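Home Papers Authors Data Contact
Search this site Enter keywords Go
Last updated 24 July 2018

4. Sorting habits and the single-sock problem

Section 3 covered how much laundry the homes in Kemham do in a week. Now the part people complained about most, socks that lose their partner. We had 245 households keep a paper diary through October, one line per wash. Diaries were collected by Neema Kinyua and Wekesa Athumani, mostly on foot. Some came back soggy. One was in pencil and had to be read under a lamp.

4.1 What was written down

Each line had the day, the kind of load (darks, lights, mixed), where the load was dried, and any sock left over after folding. A sock counted as single only if its partner had not shown up by the next wash. This matters. Earlier work by Biwott counted at folding time, so his numbers run high, and he says so himself in his notes.

In total 1,265 loads. Of those, 231 ended with at least one single sock. Mixed loads were the worst. Darks next, then lights. We had expected darks to be worst, because black socks look alike and get paired wrong, and a wrong pair leaves two singles later on. That did happen, just less than teh mixed-load trouble.

4.2 Where they went

Free-text answers, so messy. Common ones: inside a duvet cover, behind the machine, in the leg of a pair of pants, still in the gym bag. Shared laundry rooms (the Darkeck flats mainly) had their own pattern. Socks left in the drum, picked up by the next person, put on the shelf, and then they sit there. Nassoro Were checked the Darkeck shelf at both ends of the month and the same gray hiking sock was on it both times.

Length seems to play a part. Ankle socks went missing more than crew or knee socks. Long ones get seen. They hang out of things, they tangle with sleeves, they are hard to lose in a pillowcase. The diary form only asked for length on the second page and plenty of people skipped it, so treat this as weak.
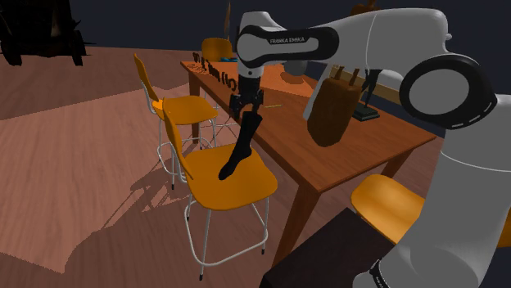 Figure 4. Long black sock, heel bulge and rounded toe.

Does buying all socks in one color fix the problem? It helps with pairing but does not bring the lost ones back, and homes that had done it still wrote down leftovers after mixed loads.

4.3 Limits

One town, one month. Diaries depend on people remembering. Households with small kids dropped out more, which probaly pulls the count down. We did not ask about mesh bags and should have. Arsen Dmytriv is adding a question on bags and clips to the next form, and the length question moves to page one.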